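Section 4. Preparing a Unit for Return or Exchange

This section applies to the Sodstead countertop water filter, Hikura series, and to replacement cartridges ordered separately. Units bought through a reseller must be returned to that reseller. Read the whole section before starting.

4.1 Before You Begin

Returns are accepted only with a return number. To obtain one, contact the Sodstead service desk and give the serial number printed on the underside of the base. Return numbers issued before May 31, 2022 are no longer valid and must be requested again.

Allow some 20 minutes for draining and at least 13 hours for drying. A unit packed with water inside may be refused on arrival.

CAUTION: Unplug the unit before removing the lid or the tank. Do not lift the unit by the spout.

4.2 Draining and Drying

1. Close the inlet valve. The lever should sit at a right angle to the hose.
2. Place a bowl under the spout and hold down the DRAIN button until the flow stops.
3. Turn the cartridge to the left and pull it straight up. Used cartridges are not returned with the unit. Put them in household trash.
4. Remove the tank and empty it into a sink.
5. Disconnect the inlet hose at the unit end first, then at the faucet end. Keep both washers.
6. Wipe the tank, the lid and the cartridge well with a clean cloth. Leave all parts apart and uncovered to dry.

Note: Do not use a hair dryer or heater. The tank may warp at temperatures above 50 °C.

4.3 Return Form

Complete the form supplied with the return number. Under "Reason for return," enter one of the codes from the table in Section 7. Code 898 is reserved for units that arrived damaged and must be accompanied by the carrier's report. Forms without a code are set aside until the customer can be reached.

4.4 Packing

Use the original carton where possible. If it is no longer available, a replacement carton may be ordered from the service desk under the name Mokgethi pack. Replacement cartons are shipped flat.

1. Lay the blank on a clean, level surface and open out all panels.
2. Fold each panel once along its crease, then release it.
3. Raise the side panels and close the bottom flaps. Tape the center seam on the outside. 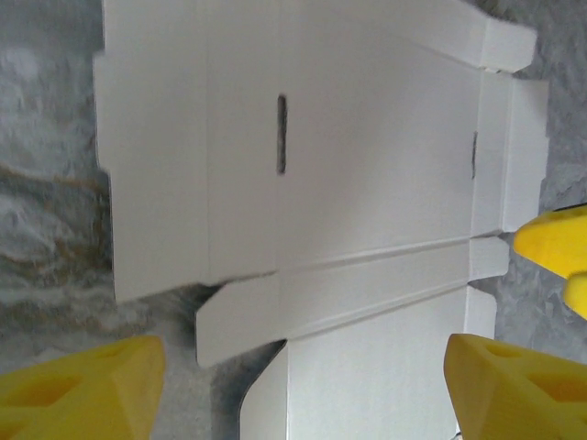
Figure 4-2. Carton blank, unfolded.

4. Wrap the base and the tank separately. Place the base in the carton first, upright.
5. Place the lid, hose and washers in a sealed bag beside the tank.
6. Lay the return form on top, close the carton and tape all open seams.
7. Write the return number on two sides of the carton.

CAUTION: Do not pack the power cord under the base.

4.5 Shipping

Hand the carton to the carrier named on the form and keep the receipt until the return has been settled. Customers in the Rernia service area may request collection, except during the June stock count.

Questions about a return already in transit should be addressed in writing to Karabo Coetzee, Returns Office, quoting the return number.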